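3.2 Counter display and service ware

The second part of the study dealt with how single-portion baked goods are held and presented at the service counter between finishing and sale. Observations were made at the Lindby site in May, with the counter arranged as it would be for ordinary trade. Staff were asked to keep to their usual order of work, and no changes were made to the height, colour or finish of the counter surface.

Two forms of display were compared. In the covered form, portions were placed on a serving tray beneath a clear hinged lid. In the open form, the same kind of tray was used without a lid. In both cases each doughnut was kept in its own paper box, so that it could be passed to the customer without being touched directly. The open form was in use before the study began. The covered form was introduced at the request of the site manager, following comments from customers recorded in the earlier survey (Section 2.4).

A total of 411 portions were observed over 14 service periods. For each portion, the observer recorded the form of display, the type of glaze, the time of placement and the time of removal. Portions still on display at the end of a service period were recorded as unsold and were not carried forward. Items handled by a customer but returned to the tray were entered once only, under the time of their final removal.

Glaze was recorded by colour and by topping, as these were the features most often named by customers when placing an order. Flavour was not recorded. Where a doughnut carried both icing and sprinkles, it was entered under sprinkles, following the coding scheme set out by Ladefoged for the Hetis trials. This scheme was preferred to the longer Allis list, which separates toppings by size and proved slow to apply during busy periods.

Placement on the counter was also noted. Trays were set one behind the other along the counter, and the covered tray and the open tray exchanged places at the start of each service period. Staff carried a separate flat tray when clearing or restocking, and this was not counted as a display tray at any point. Figure 3 shows the two forms of display on the counter, with two boxed doughnuts on each tray. 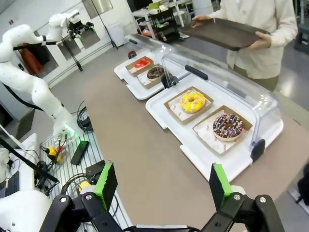 Figure 3. Covered and open display trays on the service counter.

Restocking was carried out every 15 minutes where space allowed. Under the covered form, staff were required to raise the lid by its handle, place or remove the box, and lower the lid again before attending to the next customer. The time taken for this step was included in the service time reported in Section 4, and no allowance was made for differences in practice between members of staff.

Condition of the glaze at removal was judged by eye on a four-point scale. Scores were given before the box was handed over, and a second observer repeated the judgement for one service period in each week of the study. Disagreements were settled in favour of the lower score.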